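Chore Robots: Frequently Asked Questions
Last updated August 27, 2026

Can I buy a robot that does my housework?
You can buy one that vacuums, provided you pick up everything first. For the rest, keep your sponge.

What about the laundry?
Washing was solved long ago by a box with a door. Folding is the trouble. The Eltero arm we tried in June took 6 minutes over a bath towel and handed back something like a burrito.

Are shops and small factories doing better?
Somewhat. The Hollon packing line handles 475 boxes a shift, all the same size and all facing the same way. Give it a sweater and it calls for a person.

Is a robot cheaper than hiring someone?
The Mositz starter kit costs $2000, without the table, the computer or the patience. We have had ours for 2 years and still fold our own shirts.

Why is tidying a table so hard for a machine?

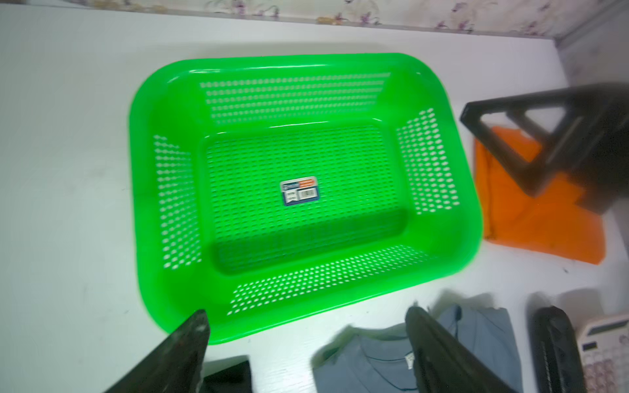
Tidying is mostly a string of small decisions, and machines are still slow at those. Lifting a thing is the easier half – knowing where it belongs is the other. A green plastic basket with a single label lying in it raises the question at once: is that trash, or does somebody need the barcode? Then there is the folded clothing next to it, which has to be moved without becoming unfolded clothing, and a calculator that shouldn't go in with the shirts.

Will it ever learn to load my dishwasher?
Zamfir's demo unit can place plates. It does not yet have opinions about how you placed yours, so enjoy that while it lasts.

Should I wait before buying one?
Yes, but do the dishes in the meantime.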